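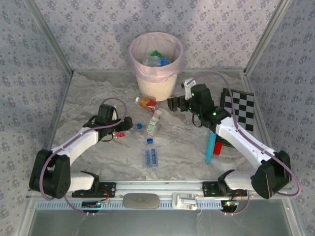
双臂工作格的基座标定,上周重做了一遍,结果先放在前面:左臂残差正常,右臂在远端仍然偏,偏差随伸展长度增大,方向基本固定在 Y 负向。两个基座支架都锁在前缘那根铝型材横梁上,横梁本身用百分表走过一遍,直线度没有问题,所以我暂时不怀疑横梁,怀疑的是右支架与横梁的接触面,以及右臂那根紫色线缆。它从腕部出来,在臂上方绕一个大弧再回到右侧基座,左边那根也从臂上方走,但沿着臂身往下,弧没有这么大。弧大意味着腕部转动时线缆对末端有一个变化的拉力,小臂伸得越远,这个力在关节上的力矩越明显。标定板目前斜靠在格子右侧,有一部分在右臂下方,采集标定位姿时要先拿出来放平,不要就着那个位置拍。

下面按 Wendy 上封信的顺序逐条回复,引用保留原文,方便存档检索。

Wendy Oakley 写道:
> 我按你 8 月那版 wiki 把 Clareo 装好了,手眼标定能跑通,但有几个地方和文档对不上,列在下面。
>
> 1. 文档说采集 18 个位姿,我用 18 个位姿解出来的平移量每次都不同,重复跑能差 2 mm。是位姿数不够,还是我选的位姿有问题?

位姿数够,多数情况下是位姿选得不好。Clareo 的求解器对旋转轴的分布很敏感,只绕腕部最后一个关节转,旋转轴几乎平行,平移量就会漂。请检查你的位姿文件,相邻位姿之间的旋转轴夹角尽量拉开,肩和肘都要参与。文档里那句"任意采集即可"是我写错的,已经改掉。

另外请确认每个位姿停稳之后再取图。我的脚本里有一个 settle 参数,单位是毫秒,默认值偏小,带线缆的臂停下来之后末端还会有一小段摆动。把这个值加大之后我这边的重复性好了很多,代价是整轮采集时间变长,可以接受。

采集结束后看一下每个位姿的单独残差,不要只看均值。均值好看但有个别位姿特别大,通常是角点检测错了一行,删掉那个位姿重解。

> 2. 检测标定板的时候偶尔报角点数不符。我的台面是纯灰色的,没有遇到过,换成你那种大理石纹之后就有了。

已复现。台面灰白相间的纹理在低曝光下会有高对比的小块,角点检测的初筛会把它们收进去。处理办法有两个,任选其一。第一,检测前先给一个粗略的 ROI,只在板子附近找。第二,标定板外圈留一圈纯白边,宽度不小于一个格子。我现在用的是第二种,改动小,脚本不用动。

墙面的小碎花壁纸我原来也担心,测试下来没有触发过误检,花纹对比度低,初筛阶段就丢掉了。壁纸先不换。

> 3. Drallow 板的供电。我把两个板都接在同一路上,右边那块上电后灯亮几秒就灭,单独接又正常。左右互换之后故障跟着位置走,不跟板子走。

故障跟位置走,那就查线。先量右侧接线端子的压降,要带载量,空载量不出来。我第一版的红黑线是从左侧串过去的,线径又选小了,两条臂同时起动时右侧电压跌得厉害,板子就复位。后来改成从电源端分两路单独拉过去,问题消失。

分线的时候注意黑线也要各走各的,不要图省事在支架附近并起来。支架是导电的,黑线绝缘磨破之后会通过横梁形成另一条回路,通信会间歇性丢包,很难查。我在这上面浪费过一个周末。

固件版本请在下封信里附上。Drallow 旧固件的欠压阈值写死在代码里,新固件可以配置,如果你是旧的,先升级再量,不然同样的压降表现会不一样。

> 4. 横梁我打算从 Olivares 订,支架孔距你给的是 127 mm,我在图纸上量到的不是这个数。

127 mm 是两个支架安装孔组的内侧边到横梁端面的距离,不是孔中心到孔中心。图纸上的标注箭头画得不清楚,下一版会改。订横梁时长度按图纸总长报,端面要求铣平,锯切面的垂直度不够,立柱装上去会歪。立柱歪了先看得到的是后墙板和侧墙板之间有缝,再往后相机支架也跟着歪,外参每次都要重做。

Olivares 的横梁槽口公差偏松,T 型螺母进去之后能晃。紧固顺序:先把支架的全部螺钉带上但不拧紧,用直角尺靠住横梁上表面,再对角拧。一颗一颗拧死的话,支架会被带偏一个很小的角度,基座处看不出来,到夹爪那里就很可观。我现在高度怀疑右臂的偏差就是这么来的,当时右支架装得晚,赶时间,没有用直角尺。

> 5. 最后一个问题,任务脚本里那个"捡瓶子入桶"的序列,夹爪合拢阈值怎么定的?我这边捏瘪了不少。

阈值目前按电流给,没有力传感器。空塑料瓶在瓶身中段很软,电流上升很慢,等到触发阈值时已经压进去了。建议两处修改:抓取点往瓶盖一侧移,瓶颈附近刚度高,电流曲线有明显拐点;阈值改成看电流斜率,绝对值只作为上限保护。

瓶子竖着朝向操作者和斜着躺的情况要分开处理。标签朝上时检测框的朝向估计比较可靠,透明部分朝上、底下又是大理石纹时经常差一个角度,夹爪会斜着下去,把瓶子推走。我的临时办法是对透明瓶子多拍一帧再决定朝向,两帧结果不一致就放弃,先处理别的物体。

小瓶盖单独掉在台面上时,两指夹爪很难从上方夹住,高度余量太小,指尖容易碰台面。脚本里目前跳过这一类,不要当成漏检来报。

放入垃圾桶的动作也有一个限制:桶里套的塑料袋翻在桶沿外面,夹爪下得太低会勾住袋口。释放高度请设在桶沿以上,瓶子自己掉下去即可。掉偏了弹到外面的,下一轮再捡,不值得为此加一段精细放置。

接下来的安排:

右支架拆下重装,按上面的顺序拧,装完先不动线缆,单独做一轮标定,看残差变化。然后再改线缆,把大弧收短,固定点移到肘部以后,再做一轮。两项分开做,否则不知道是哪一项起作用。收短之前先把腕部转到两侧极限,量好余量,我不想再换一次接头。

如果两轮之后远端偏差还在,就要考虑右臂肘关节的零位。零位误差在近处表现不明显,远处会表现成固定方向的偏差,和现在的现象也吻合,只是检查起来麻烦,要把臂拆到工装上,所以排在后面。

Trurnham 工坊那边的工具柜换了锁,要用直角尺和扭矩批的请提前在列表里说一声。百分表现在在我这里,做完重装就还回去。

列表里有人问能不能把标定数据公开。原始图像可以,放在共享目录的 calib_raw 下,按左右臂分开。求解结果暂时不放,右臂这一份是错的,放出去会有人直接拿去用。

还有一个没解决的问题,请做过类似结构的人回复:两条臂共用一根横梁,左臂急停时右臂末端能测到振动。加厚横梁能减轻多少,有没有实测值?仿真结果我有,边界条件设得比较理想,不太敢信。

列表首页 | 按线程 | 按作者 | 上一封 | 下一封 | 订阅设置
最后更新:2024年3月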